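Chapter 8
Paying for Promise: How Teams Bet on Young Players

Every sport that pays its players has a story about the kid who was found on a dirt field and became a star. The story gets told at draft time, at signing time, and whenever a team raises its ticket prices. You will hear it many times if you work in sports, and you should ask the same thing each time you do. How many other kids were signed that year, and what became of them?

This chapter is about the money and the guesswork behind youth signings. Chapter 7 looked at how grown players are paid once they have a record to point to. Here there is hardly any record. A scout has watched a teenager run, throw and hit on a few mornings, and a club has to decide what that is worth.

The Oron Study

Much of what is taught on this subject goes back to a report from the Oron baseball academy, written by Tahira Kiani when she ran its player office. Kiani followed more than 1000 teenage signings and compared what scouts wrote at the time with where the players stood later. Her main finding is quoted everywhere: scouts were good at spotting the very best and the very worst, and close to useless in the middle, where most of the money goes.

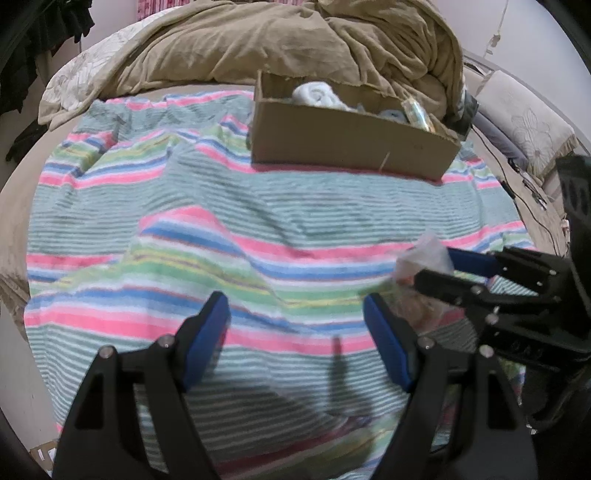
Clubs did not like that finding and have been arguing with it ever since. The usual reply is that scouting has changed. Teams now measure bat speed, spin and sprint times, and the old notebook has given way to the spreadsheet. Maybe so. But a sprint time taken at sixteen is still a fact about a sixteen-year-old. Kiani's own follow-up, which gets quoted far less, found that the new numbers made scouts feel more sure of themselves. She could not show that they had become more correct.

There is a second problem, and it is harder to fix. The people who grade the signings tend to be the people who made them. A player who fails is said to have been hurt, or homesick, or badly coached. A player who succeeds was seen coming all along. When you read a club's account of its own signing class, look for the date on which the praise was written.

Small Bonuses and Large Ones

Suppose a club has a fixed sum to spend. It can give nearly all of it to one player, or it can sign 20 players for 4000 dollars each and see who grows. Both plans have loud supporters. The Isgate club took the second road for years and was called clever for it, mostly by writers who liked the general manager. Its rival Tirketti spent big on one shortstop at a time and was called reckless. Over the whole period the two clubs sent the same number of players to the top league.

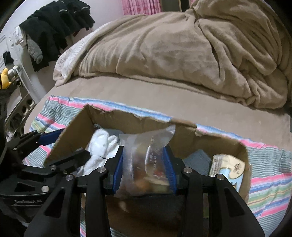
Anum Swati, who teaches sports finance, thinks the small-bonus plan is oversold. Her point is that the bonus is the cheap part. Each signed player needs a bed, meals, coaches, a doctor and a place on a roster, and these costs run on long after the press has lost interest. She asks students to price a single player's first day at the academy from the ground up, starting with what is in his room. Then add the bus fare, the physical, the bats and the English classes. Most students come in far too low on the first try. So did Isgate, whose budget for housing had to be redone twice.

None of this proves that the big bonus is wiser. Swati's figures come from clubs that agreed to open their books, and clubs with ugly books do not often agree. Keep that in mind when you reach the Afridi tables in the next section, which rest on the same sort of sample and are much more cheerful about it.

Before You Read On

Pick a team you follow and find its signing announcements from some past January. Write down the players who were named first, then look up where they are playing now.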